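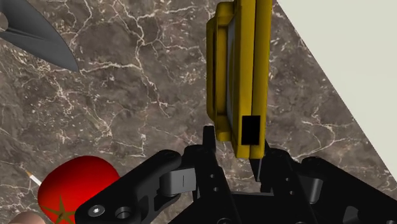
Which perks to take first for a defender build?

Jedness
15 May 2019

Hello all. I started a second career in the game and this time I play as a defender, a center back. I have 10 perk points to spend before the season begins and I can't decide. My first career was a winger and there it was easy, I put everything in pace and dribbling and I was happy.

For the defender I am thinking of these:

Early Reader – you see the pass line a little before the ball is played
Iron Shoulder – you win more body contact when you run side by side
Long Switch – better accuracy on passes over 20 meters
Second Jump – you can jump again faster after a header duel

Early Reader costs four points, the others three each. So I can take three of them and not the fourth. Which one would you leave out? I play on the second hardest level, with manual defending, and only offline.

Please excuse my English, I write slowly and I check the words.

Dratville

Leave out Long Switch. You are a center back, give the ball to the midfielder and go back to your place. I have played three seasons with this build and I made maybe one long pass per match.

Iron Shoulder is the one you can't miss. On the higher levels the strikers push you away like you are a child.

Kandasamy

I don't agree with Dratville. Long Switch is the best perk in the whole defender tree and people skip it because the name sounds boring. When the other team presses high, your midfielder is always covered, and the short pass is exactly what they wait for. With Long Switch you put the ball to the far winger and four of their players are out of the match.

I would leave out Early Reader. It costs the most, and after some weeks you learn to read the pass with your own eyes.

Dratville

Four of their players are out of the match if the winger controls the ball. In the career mode you begin in a small club. The winger has a first touch like a wall. I tried it. The ball goes out for a throw-in and the coach takes points from my match rating.

Kandasamy

Then ask for a transfer in July :)

But seriously, the rating loss for a failed long pass is very small. A lost duel in your own box costs much more.

Gudosham

One thing which is not written in the menu: Second Jump does nothing if your stamina is under half. I noticed it because I won many headers in the first half and almost none after minute 60. So if you take Second Jump, you need also to train stamina, and the training days are then gone for other things.

For this reason I don't recommend it as a first perk. Later in the career it is good.

Jedness

Thank you for the answers. Gudosham, are you sure about the stamina? The text in the menu says "in all situations".

Gudosham

I am sure of what I see in my own matches. I can't look into the code. Maybe they changed it with the last update, I did not test again after it.

Dratville

I tested it this evening in the practice match. I put the stamina bar low and let the computer send crosses, 100 with the perk and 100 without it. The difference was very small, I would say it was luck. With the full bar the difference was clear. So Gudosham is right, at least on my version.

Kandasamy

Respect for the patience. I would fall asleep after 20.

I still say that Jedness should take Long Switch — but I accept that Second Jump is the one to leave.

Jedness

So if I understand well: Iron Shoulder yes, Second Jump no, and then Early Reader and Long Switch are what remains. This makes exactly 10 points. It seems you solved it by fighting.

Another question, for the same player. Does the height matter for Iron Shoulder? I made him quite tall, and now he turns very slowly.

Gudosham

Height matters for the headers and for the turning. For the shoulder it is the weight. You can make him a bit shorter and keep the weight, then he turns better and still wins the contact. You can change the body one time without cost, in the player menu, before the first official match. After this it costs 1,424 coins, and at the beginning you don't have them.

Dratville

Don't make him too short. Without Second Jump and without height you will lose every corner. I would keep him tall and learn not to turn so much. Stay two steps deeper than you think you need.

Kandasamy

For once I agree with Dratville. Stay deeper and use the jockey button, don't sprint to the attacker. Most goals I see from new defenders come from sprinting.

Jedness

I played two matches now with the three perks. The first ended 0-0 and the second we lost 2-1, one of the goals was my mistake, I sprinted of course. Long Switch worked two times and one time the ball went to the goalkeeper of the other team. I keep it for the moment.

I made him a little shorter, but only a little.

Dratville

Come back after ten matches and tell us if you still keep it.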